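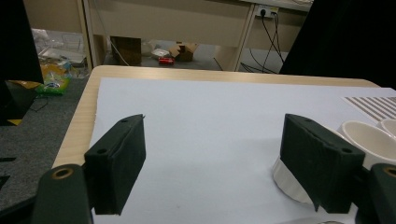 White paper on the table, Hindamside reading room

From: Girnunmont Local History list
Date: Sat 10 October
Subject: Re: Lining paper under the parish maps

On the question from last week:

> We have been given a roll of sixteen old estate maps from the Hattar side
> of the valley. Most are on thin paper and a few are backed with cloth.
> They have been rolled for years and spring shut when you let go of them.
> Can we flatten them ourselves, and does it matter what we put them on?
> Our budget is next to nothing.

Yes, you can do most of it yourselves if the paper is sound. Leave the cloth-backed ones alone for now. The cloth and the paper move differently and you can end up with ripples that were not there before.

For the others, cover the table with clean white paper, larger than the map on every side. Plain unprinted stock is fine for a day's work. For anything that will stay in contact with the map you want acid-free, and you should ask the supplier to confirm that in writing. We were caught out in August with a batch from the Zirnoson catalogue that was described one way on the page and another way on the invoice.

Open the map slowly from one end and weigh it down as you go. We use small cloth bags filled with lead shot, 4 to a sheet, one near each corner but not on the torn parts. Books will do if you put a clean sheet between. Leave it like that for 2 days before you try anything else. Do not iron it, whatever the old society handbook says.

Pencils only at the table, please, and no sticky notes. The glue stays behind even when the note comes off cleanly.

Number each map before you start and write the number on the folder. We did ours afterwards and are still sorting out two that look nearly the same – same field names, different owners.

On storage, flat folders in a plan chest are best. If you have no chest, roll each map loosely round the outside of a wide tube, with the acid-free paper between, and keep it off the floor.

I can post a few spare folders if somebody sends me the sizes off list.

Reading room, Hindamside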